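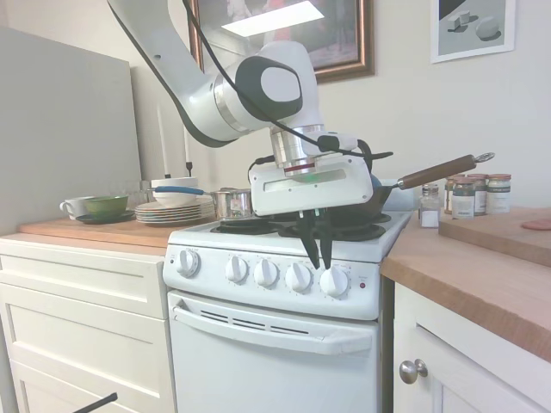 Training kitchen, arm at the stove's control knobs.

Progress report: Tirbridge kitchen automation, second period

Work this period covered the two tasks the grant names first, stove controls and moving pans. Both are now run daily in the training kitchen before anything goes to the Brindine production kitchen. We logged 350 knob runs and 50 pan runs. The pan runs are behind plan because long handles need a different approach angle each time, and the staff were right to warn us about that at the start.

Staff hours have changed more than we expected. Two cooks on the Brindine early shift now spend 43 minutes a day on setup and checks that did not exist before. They have less standing at the burners in return, but the trade is not even yet. We have asked Bednarek to shorten the checklist and to move the restart step to the end of the shift.

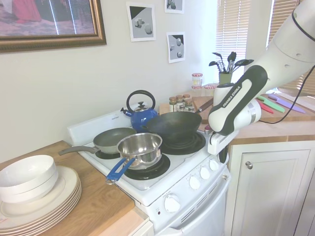 Gripper beside the stove, with saucepan, frying pan, wok and kettle on the cooktop.

Cooks asked for one rule in writing: the person at the stove can stop the arm at any time and does not have to explain why. It is now in the shift instructions. No jobs have been cut, and the Wusport site has the same commitment.

Next period: finish the pan runs, train the Saturday crew, and review shift hours again in November. Spending is within budget — the only item moved was cable guards, brought forward from the final period.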